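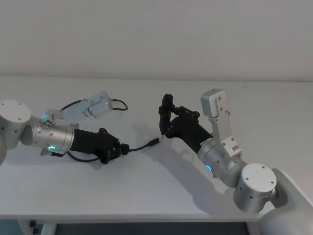

Pamcombe to change water meter reading from November

Households in Pamcombe will move from twice-yearly to monthly water meter readings from November, under a change to the supply contract held by Tudow. The first phase covers 352 properties on the Buchanan estate and the streets north of it.

Existing meters will stay in place. A small transmitter, supplied by Nudo, will be clipped to the register of each one and will send a reading shortly after 2 a.m. on the first night of the month. Tudow says the unit runs on a sealed battery and draws no power from the house.

Fitting takes place at the boundary box in the pavement, so most residents need not be at home. At 59 properties the meter is indoors, usually under the kitchen sink, and an appointment will be offered by letter. Supply will not be turned off in either case.
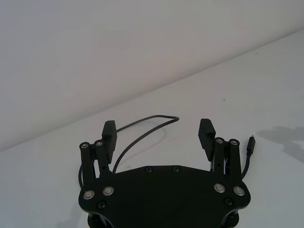
Residents on the Buchanan estate asked whether monthly readings would mean monthly bills, and said that those who budget by the half-year should be able to carry on doing so. Tudow has confirmed that billing dates are unchanged unless a customer asks to switch.

The main technical purpose is leak detection. A meter that records flow in every hour of the night will be flagged, and the customer contacted within nine days. Under the present arrangement a leak on a private supply pipe can run for nearly six months before it shows up on a bill.

Tariffs are not affected. Customers who do not want a transmitter may opt out in writing – their meters will continue to be read by hand in spring and autumn. A second phase, covering the lower end of Pamcombe and the outlying farms, has yet to be given a start date.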